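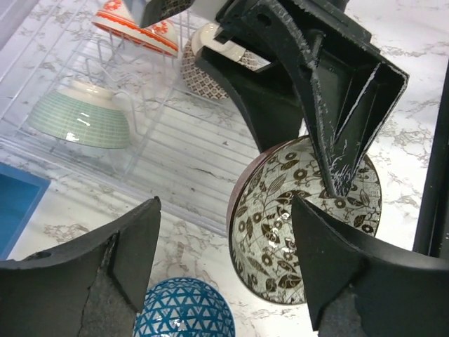

Bring every letter you ever got from your landlord, a woman ahead of me in the line told the rest of us, even the ones you think don't matter. She had been turned down for rent help the first time over one missing page, and she was back with a grocery bag full of paper. By the time the doors opened half the line was going through their folders again.

I had come to the Stolville rental assistance open day mostly out of curiosity. I've written here before about how slowly the county's program has moved, and I wanted to see the office where the applications go. I left far more hopeful than I went in!

The office is on the second floor of the old Mokberg Building, up a wide staircase (the elevator works too, it's around the back by the parking lot). Staff had set up tables all along the hallway, one for tenants, one for landlords, one for utility bills, and a long one at the end where you could sit down with a caseworker and look at your own file on a screen. That last one was the hit of the day. People who had been waiting since before the holidays could finally see what was holding things up, and in a lot of cases it was something small – a lease without a signature, a pay stub from the wrong month.

The tour itself took 22 minutes, and I'd have happily stayed for twice that. We started in the mail room, where paper applications are opened and scanned. I had pictured stacks to the ceiling, but they told us most people now apply online through a system called Civik, and the paper ones come mainly from older tenants and from folks out past the county line road. Each one gets a cover sheet and a number, and then it goes next door to be read.

Next door is the part I loved. The reviewers sit in pairs, and every application is looked at by two people before it's approved or sent back. Somebody in our group asked whether that wasn't the very thing slowing it all down. The reviewer who answered didn't get defensive at all. She said the second look is quick, and that the real delay is waiting on landlords to send in their tax form. Without it the county can't cut a check. They've started calling landlords directly, and after five tries the money can now go straight to the tenant, a rule change the county board passed last winter. I hadn't known that, and I follow this stuff!

We finished in a meeting room with coffee and a short talk on where the money stands. The county hopes to get 500 more households paid before the current funding runs out. There were some sharp questions about the contract with Kaczorowski, the firm that handles the phone line, and hold times came up more than once. The answer was that the contract is up for review in February and the public can comment. I would have liked something firmer, but they did write the complaints down on a big pad where we could all see them.

If you go to the next one, get there early and use the side entrance. Bring your lease, your ID, and anything with a date on it. Interpreters were on hand for Spanish and Polish, and there was a corner with crayons for kids. The comment form for the phone contract is at the front desk, and you can fill one out even if you've never applied for a dime. I took two and mailed mine the next morning – the other is on my neighbor's fridge.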